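September
By Hauwa Tijani
Filed under: Front of House, Table Talk

I have been putting off the menu holders for months. You know how it goes – one arrives with a supplier's sample pack, another gets left behind by whoever had the room before you, and before long there's a whole family of them that don't match and won't stand where you want them. So this month's item is all about menus on tables, and I make no apology for getting excited about it!

The question we started with was how many a table can take. I'd always gone for one in the middle and left it at that, but Effiong has been putting several on each of its larger tables and people seem to like not having to pass one round. We gave it a go on the dark marble top against the leafy wallpaper (which I still love, teal and mustard and all). 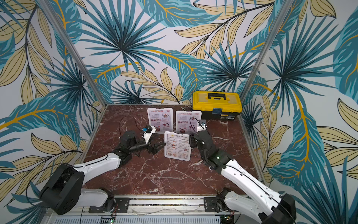

Special menus out on the marble top.

My first thought was that white holders are the right choice against a surface that busy. The reddish brown with all that veining swallows anything dark, and I'd been half tempted by some black ones from Mandeck at 290 for the full set. I'm glad I held off. White also goes nicely with the wallpaper background, so the whole corner feels a bit more planned than it was.

The other thing is angle. If two menus sit close together, turn them slightly away from each other, so that people on different sides of the table each get one they can read. It took me 5 goes at Fistley to get this right and I was quite cross by the end. 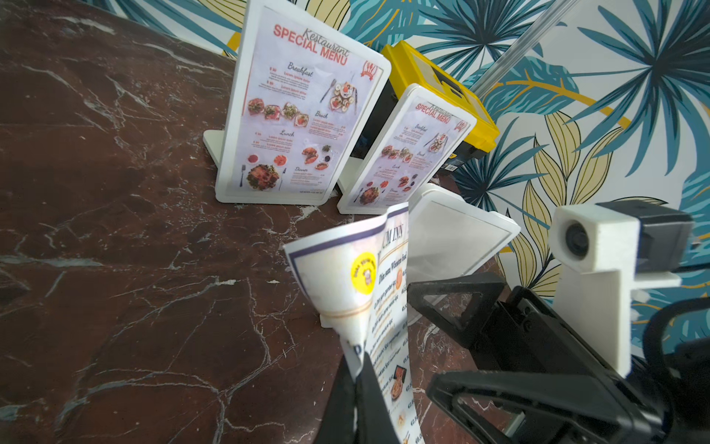
Page last changed: September, 4.23 pm

As for the card itself, we've gone for the one with Breakfast, Brunch, Lunch and Dinner all on a single side, with photos of the food. I know some of you think photos are a bit much. I used to think so too, but a hungry person decides faster with a plate in front of their eyes, and the big red SPECIAL MENU heading can be read from a fair way off. The prices are still only placeholders, so please don't write in about those.

Clearing up is the dull part. Lift the holders by the base, keep paper menus flat, and don't stack clear acrylic face to face or it scratches.

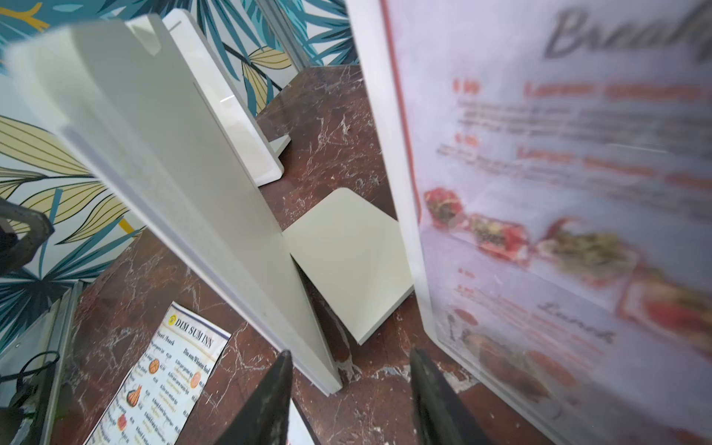
Chinedu wrote in to say that at Orer they wipe the holders with a barely damp cloth and never use spray, as it creeps in behind the card and the ink goes. I've ruined 23 cards that way myself, so I'm passing it on with feeling. He also thinks two holders per table is plenty, and we may have to agree to differ – send me your own numbers and I'll print them next time.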